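Right hand drops grip after warm-up, fault 161

warik_bench
Posts: 876
Two-handed setup, five-finger hands, Aguirre controller. Cold start is fine. After a while the right hand closes on something, holds it a moment and then opens by itself. Log shows fault 161 and nothing else. The left hand has never done it. I already swapped the power supply and reseated the wrist connector. Has anyone seen this?

Climico
What firmware? 161 on ours was the thumb motor going over its current limit. We lowered the grip force and it went away.

warik_bench
Latest one from the download page. Force is already at the low end.

E. Ayala
I don't think it's current. An overcurrent on ours shut the whole hand down and it stayed shut down until we cleared it. Yours opens and carries on. Check the cable run to the forearm. If there is slack lying on the floor it gets stepped on and pulled.

Climico
Disagree. The cable would give you a comms error with its own number. I would put a current probe on it before pulling anything apart.

Filtico
Whatever the cause, a hand that lets go on a fault is a safety problem. Ours dropped a jar and we lost a morning sweeping up glass. Set it to hold on fault.

E. Ayala
Hold on fault is worse if there is somebody's finger in it. Leave it on release and don't lift anything heavy or breakable until this is sorted.
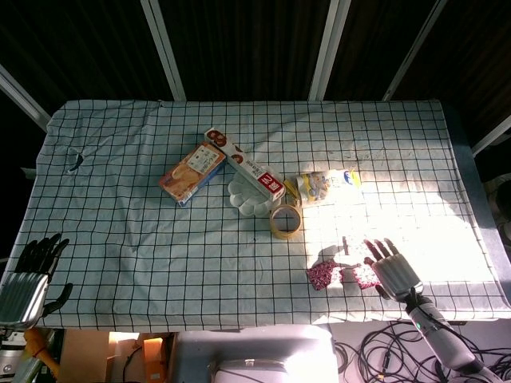

The fault count is up to 12 since I started keeping a list, all on the right hand. I have kept glass off the table, as Elvia said. What I'm using now is snack boxes, a roll of packing tape and two small speckled pieces, cloth type stuff. The black cables are coiled on the floor on the right side, under that forearm, so I can't rule out her idea. The wrist light is no help to me, I can't find what green means in the manual.

Climico
Put the probe on.

E. Ayala
Tie those cables up first. It costs nothing. Then run it over 1000 cycles with the same objects and see if the count changes.

warik_bench
Will do cables first, then the probe. I'll post the log.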